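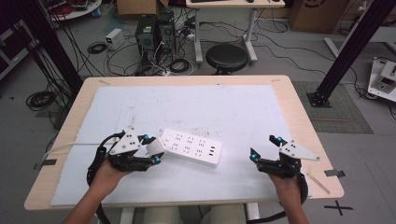

Teaching a Robot to Plug Things In: Final Report
Robotics Group Project, Prandell Building
Submitted Apr 7, 2021

1. What we set out to do

Our project title, as approved in January, was "Learning contact-rich insertion from human demonstration". Our flatmates know it as the plug thing. The aim was to collect demonstrations of a person pushing a charger into a power strip and pulling it out again, train a policy on them, and see whether a robot arm could do the same.

The original proposal also included folding a tea towel and opening a jar. Our supervisor crossed both out in pencil and wrote "pick one" in the margin. We picked the plug because it seemed the easiest. Readers may like to bear this in mind when they get to section 5.

2. Why hand-held grippers

We compared two ways of showing the task. The first was remote control: one of us sat at a desk with the Grinlow controller and steered the arm while looking at a screen. The second was to leave the arm out of it, hold a pair of grippers in our own hands and do the job directly, with a camera on the gripper recording what the fingers saw.

Remote control has one large advantage, which is that everything recorded is by definition something the arm can do. Against that, it is very slow. The operator cannot feel the plug touch the strip, so every attempt turns into a long series of small pokes. After a full afternoon we had four clean insertions and a mild headache each. We kept these in the data set out of sentiment, and later took them out again.

With the hand-held grippers you can feel the contact through the handles, and a new operator was usually competent within half an hour. The cost is that people do things with their wrists that the arm cannot copy. We found this out in the usual way, by recording a lot of it first.

3. Setting up and recording

The strip lay on a covered table with the operator seated at one side. We did not fix it down. Fixing it would have made the insertions easier, but then the policy would have learned one position extremely well and nothing else. Between demonstrations we turned the strip to a new angle and moved the starting place of the plug.

Each demonstration followed the same steps:

Start the recording and wait for the tone.
Bring both grippers into view with the fingers open.
Take hold of the plug or charger and line it up with a free outlet.
Push it home, let go, and move both hands away.
Stop the recording and write the outcome in the log.

The last step was the one most often forgotten. For the first week the log has a column headed "result" in which the commonest entry is a question mark.

Most recordings used one gripper on the plug and the other to steady the strip. Later we added a set where both grippers hold the charger, one from each side. It is less natural for a person, who would never pick up a charger like that at home, but the plug tilts less on the way in.
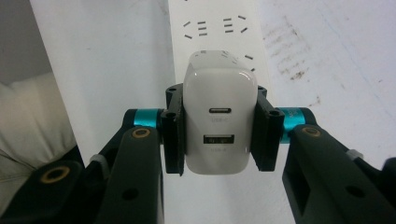

Figure 2. Two-sided grasp on the charger, over the strip, from the gripper camera.

The view from the gripper shows a problem we had not planned for. When the charger is held over the outlet, its body covers the slots it is meant to go into. A person doing this remembers where the slots were a moment ago. Our first policy had no memory to speak of and behaved like someone who has walked into a room and forgotten why. Giving it a short history of earlier images helped more than any other single change we made.

4. The data

We recorded 545 demonstrations over 14 sessions. More than 4 operators took part, if we include friends who were promised lunch. Each recording was checked by a group member other than the operator, and was thrown out if the gripper position was lost partway through, if the plug was dropped, or if somebody reached in with a bare finger to help. Bare fingers were a surprisingly common cause of rejection, and the worst offenders were the authors.

Position tracking caused most of the other losses. Quick turns of the wrist upset it, so we asked operators to move at the speed of a person carrying soup. This instruction worked better than the two paragraphs of guidance we had written first.

White plug, white strip, pale table: in hindsight, we could have bought something in a colour. The edges were hard for the policy to pick out under bright light, and we spent two days adjusting exposure before admitting it.

5. Results

On the arm, the policy reliably found the plug, picked it up and carried it to the strip. It was much less reliable at the last few millimetres, which unfortunately are the project. Typical failures were stopping just short, pressing down between two outlets with great determination, and letting go early and moving away as if all had gone well. That last habit was traced to demonstrations where the operator had opened the fingers before the plug was fully in and finished with a nudge. The robot had learned to let go and had not learned to nudge.

Training again without those recordings removed most of the early releases. The two-sided grasp did better than the one-sided grasp on straight approaches and worse when the strip was turned far from the operator.

6. What we would change

Add force sensing at the fingertips. Agree on what counts as a success before recording begins. Use the Plamavis tracking software from the start, not from session six, as converting the earlier files took longer than making them. Book the lab next to Harb, where the blinds work.

The tea towel remains unfolded and is available to next year's group.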